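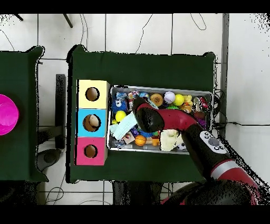
How many toys should be in the tray before the game starts?

Fill the tray until the toys lie close together and cover the bottom. The exact number is free, but a small ball should not be able to roll from one side to the other.

Section 2. Setting up the sorting game

1. Spread the green cloth on the table and pull it smooth. Folds make the cubes lean.

2. Fold the three cardboard cubes along the lines. Press every corner with your thumb until it stays closed by itself.

3. Place the pink cube first, then the blue one, and the yellow one on top. The holes must all look to the same side.

4. Put the metal tray next to the cubes, with the long side along the table. Leave a hand of free space between them.

5. Fill the tray with mixed toys. Good choices are a tennis ball, a baseball, a rubber duck and one or two soft figures. Mix also something flat, for example a picture card or a face mask, so the players must search under it.

6. Keep the plastic bowl on the second table. It is for toys which are already played.

Note: Before each round, try every toy at the hole where it should go. If it needs force, change it for a smaller one — the cardboard tears first at the rim of the hole.

Note: A toy may stay inside a cube from the last round. Look into all the holes before you begin.

Caution: Key rings and other small metal pieces are not for children who still put things in the mouth. Take them out of the tray and store them in a closed box.

Caution: Do not lift the cubes as one column. They are not glued. Carry them one by one, the top cube first.

To order new cubes from Grosach, give part number 1753 and the color. Questions about this section can be sent to Sneha Singhal at the Poltbridge office.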